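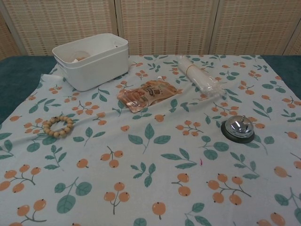

White plastic storage box on the berry-print tablecloth.

The Karagiannis Drift, Books 1 and 2 (Paperback Set)
By Antigoni Galanis
Dornilell Press
Condition: New
Signed copies: ask in the order notes

Okay, so I wrote these, which makes me the worst possible person to describe them, but the shop page needs words and I'm the one with the password!

The Karagiannis is a salvage ship. She's old, she's slow, and she has a crew of 6 who mostly can't stand each other (the engineer and the cook haven't spoken since before chapter one, and I'm not telling you why until Book 2). They pull dead freighters out of the dust lanes near Dordale, sell the metal, pay the fuel bill and start over. Then they cut open a hull that's been drifting for 3,922 years, and somebody inside knocks back.

That's Book 1. I wanted to write the kind of space story I used to read under the covers as a kid, with big engines and bad odds and a villain who enjoys his work. The villain is called Clusex, by the way, and he's a planet. Sort of. He used to be a planet's weather control system, and then he got ideas. My editor, Despina Tsoukalas, wanted me to cut his long speech on the ice moon and I fought her for most of January. The speech stayed. It's shorter now and she was right about the shorter part.

Book 2 picks up an hour later, with the ship missing her port engine and Captain Rell locked in her own cargo hold. It's a longer book and quite a bit meaner. There's a chase through a ring system that I rewrote so many times I started dreaming in orbits, and there's a wedding, which surprised me too. If you only like the fighting, you'll get plenty, but the wedding has a knife in it so please don't skip ahead.

What you get
Both paperbacks, matching spines, cream paper. The covers are by Apostolos Triantafyllou, who painted the ship from my terrible pencil sketch and somehow made her look like something you'd want to fly in. Each book has a fold-out deck plan at the back. Yes, the bathroom is marked. Readers kept asking!

The print run
We printed 1,000 sets in this size. When they're gone the books will still be around as ebooks, but I don't have plans to reprint with the fold-outs, they cost a fortune.

Where to start
Book 1, please. I know some people like jumping in at the middle of a series and I do it myself, but the first page of Book 2 gives away who was doing the knocking.

Is it okay for younger readers?
My niece read it at thirteen and complained that there wasn't enough blood. There's some swearing, mostly from the engineer, and one death that people write to me about. Nothing steamier than a kiss in an airlock.

Will there be a Book 3?
I'm writing it now. It has a title, but Despina hasn't seen it yet so I'd better keep quiet.

Shipping
Orders go out in a cardboard book mailer. If a corner gets crunched on the way, send me a photo through the contact form and I'll mail you another copy. If you'd like your set signed to somebody, put the name in the order notes and check the spelling, I sign in pen.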